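Flerkcombe Home Storage
Your Questions, Answered

Thank you so much for stopping by this page! We get a lot of mail about hooks, rails, racks and all the little bits that hold them up, and we love reading it, but it does mean the same handful of questions come round again and again. We've gathered the most common ones here. If yours isn't on the list, please do write to us, and we'll get back to you as soon as we can.

Last updated 17 March 2023

How do I know which rail I have?

Turn it over and look for the name stamped near one end. Indetti rails are the slim ones with fixed hooks, and Kermani rails are the deeper ones with hooks that slide along and lift off. If you bought yours secondhand and the stamp has been painted over (this happens more than you'd think, and some of those paint jobs are lovely), measure from the center of one screw hole to the center of the next and send us the number. We can nearly always tell from that.

How high should I hang it?

This is very much up to you and the people you live with. For coats, most grown-ups are comfortable with a rail at 73 inches or a touch lower, and for a kitchen you'll want it down where you can reach a ladle without stretching over a hot burner. Tape a strip of paper to the wall first and live with it for a day or two. Walk past it with your arms full of groceries. Have your shortest family member try it. Holes are easy to make and a nuisance to fill, so there's no shame in dithering a bit at this stage — we all do it.

Can I put a rail on drywall?

You can, and plenty of our customers do. Screw into studs wherever they fall in the right place, and use proper anchors for the rest. The anchors in the box are meant for solid walls, so for drywall please pick up a set of toggle anchors at the hardware store. With two studs and good screws a rail will carry a family's worth of winter coats. With anchors alone, keep it to lighter things such as scarves, dog leashes and tote bags.
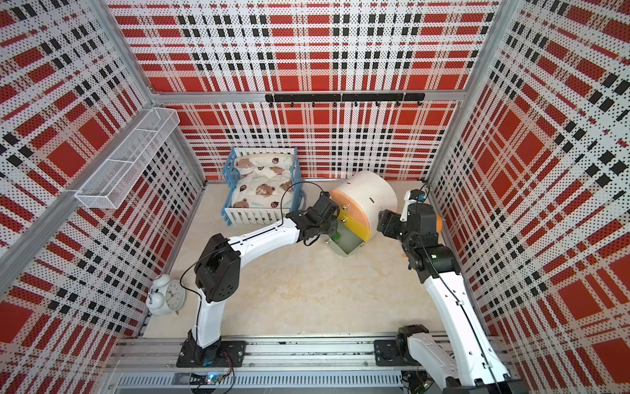
If you rent and would like to keep the wall as it is, a board is a very nice way around the problem. Screw the rail to a length of one-inch lumber, paint the lumber to match the room, and then fix just the board to the studs. You'll have only a few holes to fill when you move out, and you can take the whole thing along with you.

My rail isn't level. What did I do wrong?

Quite possibly nothing at all! Floors slope, ceilings slope, and door trim in older houses wanders off in directions of its own. Trust your level first, then step back to the other side of the room and trust your eyes. If the level says yes and your eyes say no, go with whichever will bother you less at breakfast.

How should I clean it?

A damp cloth and a drop of dish soap will do. Please skip scouring powder and steel wool, which dull the finish. For greasy kitchen rails, lay a warm wet cloth over the bar for 5 minutes and the grime should wipe off without any scrubbing.

Can I buy extra hooks?

For Kermani rails, yes, in packs of seven. Indetti hooks are fixed in place, so we don't sell those separately. If one has bent, send us a note and we'll talk about replacing the rail.

Is the Nurkalico shelf coming back?

We hope so. It was a favorite of ours too, and we were sorry to see it sell out. We expect the next batch in May, in the same two widths as before. The brackets have been made slightly longer, so a new shelf won't line up with the holes from an old one.

What if I change my mind?

You have 90 days to send anything back, as long as it hasn't been screwed to a wall. Keep the box if you can. If it has already gone out with the recycling, any sturdy carton will be fine, with a little newspaper around the ends so the corners don't poke through. Put your order number on a slip of paper inside. Refunds go back to the card you paid with.

Do you cut rails to length?

Not at the moment. Several of you have asked, and we're looking into it for the Kermani line. In the meantime, a fine-toothed hacksaw works well on those — wrap the cutting line in masking tape, go slowly, and smooth the end with a file before you put the cap back on. Cut rails can't be returned, so measure once more before you start.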